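Frequently asked questions for restaurant and café owners

Grukbridge Table Linen and Workwear supplies napkins, tablecloths, aprons and kitchen whites to restaurants, cafés and small hotels. These are the questions our office gets most often from new and existing accounts. If yours isn't covered, call the office between 7 a.m. and 4 p.m. or write to us through your account page.

Which areas do you deliver to?

We deliver throughout Zernetmont and Pedgate. Addresses on the far side of the Panagiotou industrial park are served by our second route, which runs in the afternoon. Enter your zip code on the sign-up form and it will show which route you would be on.

Is there a minimum order?

Yes. The minimum is 2 bundles of any item per delivery. A bundle of napkins and a bundle of aprons together meet the minimum. Tablecloths are sold singly and don't count toward it.

Do I rent the linen or buy it?

Most accounts rent. We own the stock, wash it, repair it and replace it when it wears out. You can also buy linen outright and have us launder it for a per-piece charge. Purchased linen is tagged with your account number and kept apart from the rental stock. Restaurants with an embroidered logo or an unusual color usually choose to buy.

How many napkins do I need?

Start with the number of seats, multiply by the number of times you fill them on your busiest day, and then allow for the days between deliveries. Add a margin for polishing glasses and lining bread baskets — staff will use napkins for both even if you ask them not to. We can go over the figures with you by phone and adjust the standing order after the first month.

What happens on delivery day?

The driver brings the clean stock in, takes the soiled bags out and leaves a slip with the counts for both. Someone on your side should sign it. If you aren't open when we come, we can leave stock in a locked area, provided we have a key or a door code on file. Unsigned slips are treated as accepted after one full working day.

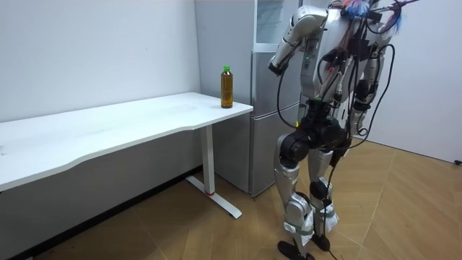 Please have the soiled bags tied and near the door you want us to use. Drivers don't collect loose pieces from the dining room or the kitchen, and they can't wait while bags are filled. Anything left behind goes on the next collection and will show as outstanding until then.

How should soiled linen be stored?

Keep it in the mesh bags we supply, off the floor and away from food. Shake out crumbs and check for cutlery first. Wet cloths should be hung to dry before they go in the bag. Mildew can't be washed out of cotton, and pieces damaged this way are charged at replacement cost.

Which stains are charged for?

Ordinary food, wine, coffee and lipstick stains are included in the rental price. Bleach, paint, ink, candle wax, burns and cuts are charged as damage. If you would like to see the damaged pieces, tell us within a week of the invoice and we will send them back with the driver.

What if the count on the slip is wrong?

Write the corrected number on the slip before you sign. If you find a shortage later, call us the same day and give the slip number. We count again at the plant, and if the difference is ours it is credited on the next invoice.

Can I change my standing order for a holiday or a private party?

Yes. Changes need to reach us by noon, two working days before your delivery. For large parties in December we ask for two weeks. Extra pieces for a single event are billed at the event rate, listed on the price sheet under code 226.

Do you supply kitchen uniforms?

We supply chef coats, trousers, bib aprons and waist aprons in black or white. Coats can be issued by size or assigned to each employee with a name label. Assigned coats cost a little more and take longer to set up, but fewer of them go missing.

Can I pause my service?

Seasonal accounts can pause for up to three months each year. We collect all stock at the start of the pause and don't bill until you restart. Shorter closures are handled as skipped deliveries — please give us a week's notice.

How do I cancel?

Send us written notice of 30 days. The final invoice is prepared after the last stock has been returned and counted.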